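Folding, sorting and letting go: notes for the June talk
Speaker: Senga Gourlay
Slides by Chiến Tăng. Notes last tidied 5/21/22

Opening (take your time, let people find a chair)

Hello everyone, and thank you for having me back. For those I haven't met, I'm Senga, and I have been folding other people's clothes for longer than I care to work out. I started in my aunt's dress shop, where the jumpers had to be refolded every time a customer so much as breathed on them, and I've never really got out of the habit. My own family will tell you I refold the tea towels at other people's houses. I'm afraid that's true.

What I'd like to do tonight is talk about the clothes that don't behave. Anyone can fold a pillowcase. It's the knits, the soft cottons and the great big fluffy things that end up in a heap on the chair, and it's the heap on the chair I want to talk you out of, gently.

(Slide 3. Leave it up while you talk about knits.)

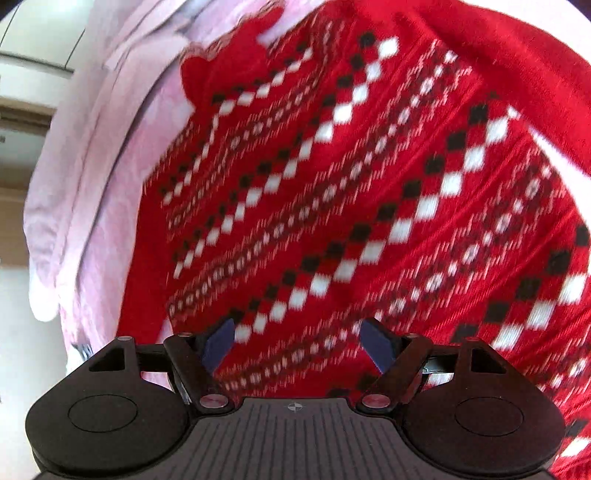 The Wardrobe and Linen Group - a branch of the Birkett Street Mending Club

Start with the red sweater, and ask who has one like it. There's always a hand or two. I do love a Fair Isle sort of pattern, all those little diamonds and rings, and I think a patterned knit is the best thing in the world to learn on because the rows give you a line to follow. If your bands run straight across when you've finished, your fold is straight. If they wander off uphill, open it out and have another go. It's only a sweater, it won't mind.

Now the cuffs. Bring the sleeves in across the back, one and then the other, and lay the ribbing flat with your palm as you go. A cuff that goes in bunched will come out bunched, and you'll find it again in the cold weather looking very sorry for itself. Pause here and do it with the navy cardigan from the bag. Slowly! Last time Maureen Birkett told me from the back row that I'd gone so quickly she thought I had only waved at it.

Please don't hang heavy knits. I know the drawer is full. Mine is too. But the shoulders will stretch, and there's no coaxing them back.

The pale pink cotton is another matter altogether. With a light shirt or blouse I do up the top button, and one in the middle if I'm feeling patient, and turn it face down before I touch the sleeves. Smooth from the centre out. If you're sorting a mixed pile, keep your pale cottons away from a bright red until you're sure of that red. I lost a very nice pillowcase that way and I still think of it.

(Someone will ask about vinegar. Say you've tried it, say you're not convinced, and move along or we'll be here all night.)

Working surface

I get asked about tables more than anything else. Osvaldo Cattaneo does all his on the dining table with a sheet over it, and very handsome his piles are. I use the bed. You have the whole width to spread out on and you can leave the finished ones at the far side while you carry on with the rest. The trouble comes if you've a plush blanket on top, as I do from autumn onwards, since the pile grabs at everything and a neat edge goes soft the moment you put it down. 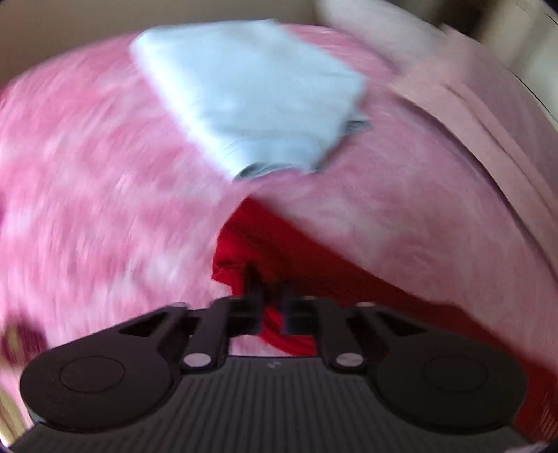 So fold in your hands as much as you can and use the blanket only for resting things on. Hold a garment up by the shoulders, let it drop straight, fold it against your chest, and then set it down. Sum-yee Mok taught me that and I was quite cross that I hadn't thought of it years ago. Small light things do beautifully this way. For anything larger, slide a big tray or a piece of stiff card underneath, and you've a firm surface wherever you like.

The blanket itself goes last. Fold it in half lengthwise, then in half again, and roll it from one end without squeezing. A fluffy pile wants a bit of air. I keep mine in an old cotton pillowcase at the top of the wardrobe, and give it a good shake out of doors before it comes back on the bed.

(If there's time, get people up to try. 34 chairs booked, so pairs would be easiest. Bring spare knits. Chiến has the key to the cupboard with the stiff card in it.)

Questions, then tea. Remind them the mending table is open afterwards and that loose buttons can be left in the blue tin with a name on them.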